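Section 4. Setting up the sorting corner

4.1 Before you start
The Fludel corner kit consists of thin wall panels, a metal corner strip, a printed floor mat and the label set. Assembly takes 2 people. Read this section through once before opening the panel carton. For replacement parts, quote kit number 59 and write to Shengli Xie at the Wollville parts desk.

4.2 Joining the panels
1. Lay both panels face down on a clean blanket.
2. Slide the corner strip onto the long edge of the left panel until it stops.
3. Raise the panels together and press the right panel into the strip from top to bottom.
4. Check that the top edges are level. If they are not, loosen the strip and repeat step 3.

CAUTION: Do not lean on the panels or hang garments from the top edge. They are finishing panels and carry no load.

4.3 Laying the mat and clearing the floor
1. Unroll the mat with the print facing up and leave it flat for 13 hours before use.
2. Push the back edge of the mat against the panels.
3. Remove small items before any clothing goes down. Sponges, packets and similar items go in a separate tray.
4. Retract and put away any utility knife.
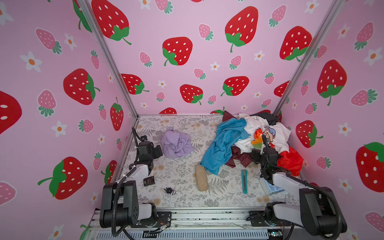
5. Place the unsorted clothing toward one side of the mat and keep the other side open for finished stacks.
6. Take garments from the top of the heap. Pulling from underneath stretches necklines and drags the pile out of position.

NOTE: Keep dark red and maroon pieces apart from white ones if anything is damp. Dye transfer is not covered by the kit warranty.

4.4 Lighting and wall finish
Light the corner from overhead. Spotlights should be aimed at the mat and kept at least 400 mm clear of the panel edges. The wall finish in the strawberry pattern may be wiped with a soft cloth — no solvent, no abrasive pads.

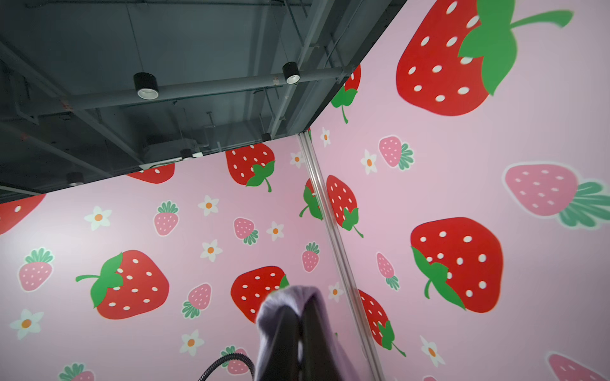
Can the panels be trimmed to fit under a low ceiling?
Trim the bottom edge only, and cut the corner strip to the same length before joining.

4.5 Sorting the heap
1. Lift each garment by the shoulders or waistband and shake it out once.
2. Check hems for loose threads. Set aside anything that needs mending; do not pull the thread.
3. Spread white garments flat and smooth the creases outward from the middle before folding.
4. Check behind the pile, along the foot of the corner strip, for small items.

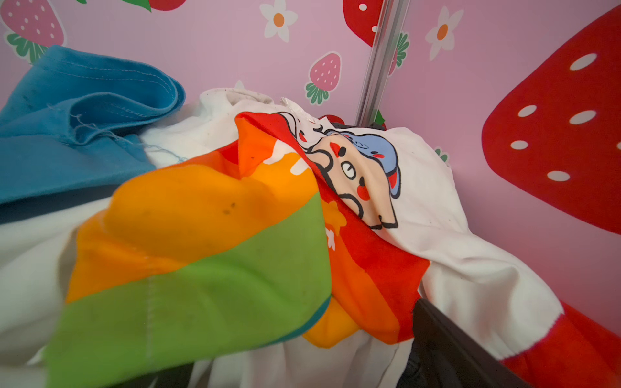 Fig. 4-3. White garment and blue cloth in the unsorted pile, corner strip behind.

5. When the mat is clear, wipe it down and let it dry before rolling. Store it print side out.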